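Sydorenko Textile Workroom, Clivonport
Progress report to the Zolla small grants fund
Wed 4 August

Thank you for backing us! This covers the work since the last payment, and I'm happy to say the mending program is running the way we hoped it would when we wrote the application, and in one or two ways it's going better.

The short version for anyone reading on a phone: the back room is fitted out and in use, the first group has finished its sessions, and the second group has started. We have spent most of the equipment money and very little of the printing money.

Towels and other thick cloth

We planned to begin with shirts and pillowcases, the easy flat stuff. People kept asking about towels, though, so we moved those up the schedule and I'm so glad we did. Terry cloth is harder to mend than it looks (the loops snag, the edges fray, and a patch that sits nicely on cotton will pucker on a towel), but it's also what families throw out the most. We now spend two full sessions on it. The first is all handling: folding, twisting, feeling where the cloth has gone thin. The second is edging and patching.
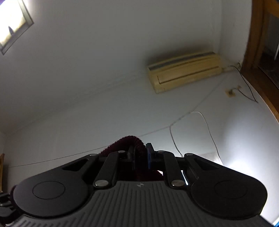

Dark red cloth with a looped surface, twisted and held up in the workroom.

The group got through 17 finished pieces, most of them hand towels and washcloths. A few had to be picked apart and started over, and the people who did that ended up with the neatest edges of anybody. Several have gone home and started on bath towels.

The room

The grant paid for the work table setup, and it has changed how the sessions feel. We have a green cutting mat down now, so nobody is cutting on cardboard anymore. Good light was the big one. The lamp is mounted high, and we hung a sheet of white paper over part of it to soften the glare, which costs nothing and makes dark thread much easier to follow. Small parts live in a tray in a white plastic box at the side of the table, so setup goes quickly and putting away goes even quicker. There is patterned fabric in blue and white to practice on as well, and the wavy print is great for learning to line up a seam. 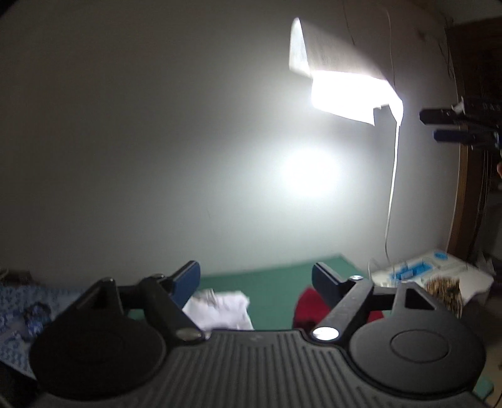 Puromden wrote back after reading our draft: the mat and the light were worth every penny, but please get a second mat before the winter group, because two people cutting at once is where the waiting starts. We agree, and it's at the top of the list below.

Money

The award was $2000. The table, the lamp and the hand tools are paid for, and the receipts are in the folder we sent with this report. We would like to move $60 from printing to buy the second mat. If that's fine with you, a one-line email will do.

Next

The second group runs through the fall. We want to hold an open mending day in December, with tea, and we'd love for somebody from Zolla to come and bring a towel with a hole in it.

Recent reports
Getting the back room ready
What we learned from the first sign-up sheet
Thread, needles and where we buy them
Notes on patching pillowcases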